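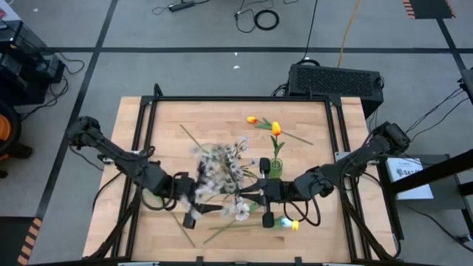 Two arms, one bunch of artificial flowers. Open day at the Kavel lab, Ernness.

Went to the open day on Wednesday. I signed up back in February and had forgotten what I picked, so I ended up in the flower arranging slot with 21 other people. Posting notes as I go through them.

The task is sorting and arranging artificial flowers with a pair of arms mounted on one table. Tulips, white bunches, some loose stems. The project is called Fawzy. I asked what it stands for and it doesn't stand for anything.

Each demo slot was 20 minutes. First part was talking, the rest was watching. You stand back from the table and there's tape on the floor, which people mostly respected.

The talk was decent. Main point was that stems are a hard thing for a robot to handle. They're thin, they cross each other, and when you pull one the rest of the pile moves. A box stays a box when you pick it up. A bunch of flowers changes shape every time you touch it.

They also said two arms matter here because one can hold the bunch while the other deals with a single stem. Makes sense. I do the same thing at the kitchen sink.

Second half of the setup is glass. There's a clear vase, a red one and a green one, and they're all shaped differently. The speaker said the clear one gives them the most trouble – depth sensors don't read transparent glass well, so the software can be off on where the rim is.
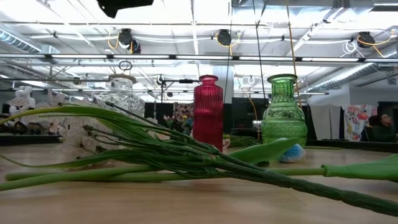
Reply from a follower in Cestton: we had the same trouble with clear bottles on our packing line and ended up putting a paper band on every one of them. Do they allow that or does it have to be bare glass?

Bare glass, as far as I could tell. Someone in my group asked nearly the same question and the answer was that a band would make the numbers better and the work less useful. I can see both sides of that. If you're running a packing line you use the band.

More from the Q&A. Why artificial flowers: real ones wilt and bruise, and then you can't compare one day's runs with another's. Why flowers at all: they wanted something soft and tangled that isn't cloth, because a lot of groups already do cloth.

A run counts as finished when the person at the desk says so. They do 30 runs in a normal day and write down every one, including the bad ones. The latest entry in the log they passed around was number 1731. The notes column was the best part. A lot of it just said "stem caught."

Speed: slow. If you've only seen edited clips, be ready for that. There are long pauses where it looks like nothing is going on. A kid near me asked if it was thinking and was told yes, more or less.

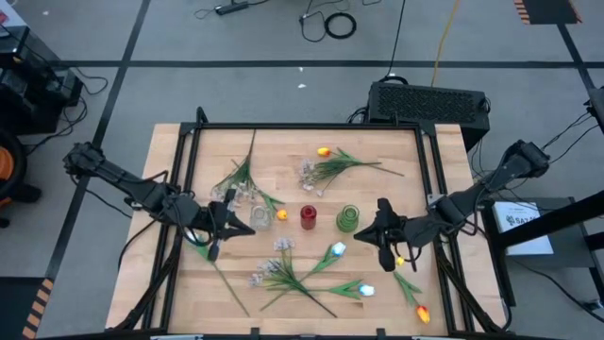
One woman in my group thought they should forget the vases for a year and just get good at pulling a single tulip out of a pile, and she told the speaker so. The speaker said half the lab would agree with her.

I'm closer to her side. Untangling looks like the part that would carry over to other jobs – cables, hoses, plants in a greenhouse. Putting a stem in a vase is nice to watch, but I'm less sure who needs it.

Practical stuff for anyone going to the next one. Parking in Ernness is bad, take the bus from Cestton. Bring water. The room has strong overhead lights, and you're on your feet the whole time.

They had a sign-up sheet by the door for a later session where visitors get to move the arms themselves. I put my name down. Will post if I get a spot.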